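Terndale Packaging Users Group
Minutes, January 21, 2018
Present: Valeriano Valcárcel (chair), Sarita Saxena, Ifor Bellis, Montserrat Olmedo (minutes)
Apologies: Encarnación Herrero

1. Minutes of the June meeting were approved. Ifor's correction to the parking charge was noted.

2. Report on the open day at Prukcombe
Sarita and Ifor attended. The invitation promised "robots that learn your line." The demonstration they got was a person working two hand-held grippers on pieces of cardboard. The presenter said the recorded movements would later be used to teach a robot arm. Ifor asked to see an arm fold a box from start to finish and was told to expect that at the next open day.

Sarita thought the idea was sound but the claims ran well ahead of it. She asked how many recordings one new box size would need and got three different answers from three people. The brochure says 74 box styles. The presenter could name 4.

Valeriano asked about price. None was given. The only offer was a 30-day trial, with the customer supplying the staff to do the recording. Ifor said that sounded like us paying to do their work. Montserrat felt we should wait for Encarnación's view, as her Flatden site does the most hand folding.

Agreed: no trial for now. Sarita to write and ask for uncut video of an arm doing the job, plus the failure rate. Ifor to ask Arroyo if they have seen anything better.

3. Pallet returns
Held over. The meeting closed at 9. 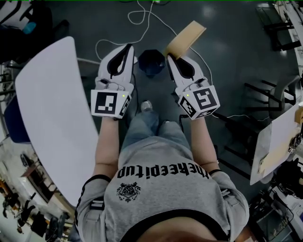 Item 2: hand-held grippers and cardboard, Prukcombe open day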